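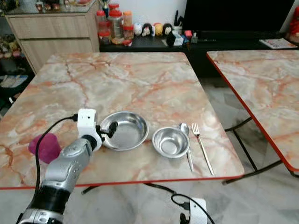

Setting up the Stiluver wrist kit for table work

The Stiluver is sold as an afternoon project. It took me two, and one of those went to the cable. If you have bought the kit, or are eyeing it, this is the order I would do things in.

Before you start
Charge nothing, there is no battery. Clear a table and put out dishes you don't love. Steel is fine. Ignacio Ostrowski used his mother's glasses and we don't discuss it.

1. Bolt on the camera module
Four screws, supplied. The manual shows five. Tighten by hand, then a quarter turn.

2. Route the cable
Leave a generous loop at the module. Mine was neat and short, and the wrist pulled it out on the first full turn. Ugly and long wins.

3. Run the calibration
Open Gistham, the setup app, and pick Table. It takes 13 minutes, during which the arm looks like it is thinking about quitting. Don't lean on the table.

4. Teach the bowl
Bring the fingers to the rim and save that as your start point. Shiny bowls confuse the depth reading, so drop the lights a little and set Glare to 2.
Repeat for each bowl size. Leave forks for later - much later.

5. Test
Run 14 pickups at low speed. If it misses the same side every time, go back to step 3.

Is it worth it?
At $707, the Stiluver costs more than the Montoya clamp and does a good deal more. Support is one person, Shih-chieh Tu, who answers by 9 a.m. and is very patient about cables. The carrying case is extra. Skip it.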